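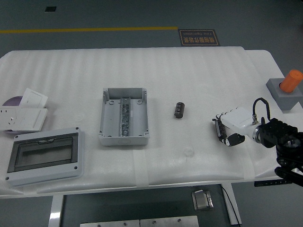 What's Behind the Light Switch?
by Talha Shaikh

You flip a switch and the light comes on. You probably don't clap. But a few dull-looking parts just did you a favor.

The switch opens and closes a gap. When the gap is closed, electricity can cross it and get to the lamp. Open it, and the room goes dark.

A wall socket waits all day for someone to plug in a toaster. It never complains.

Wires meet inside a junction box. A terminal strip holds their ends tight under little screws, so they don't wander off.

A capacitor stores a bit of electricity and gives it back later, like a very polite little brother.

Never open any of these at home. Ask an electrician, who gets paid to be careful.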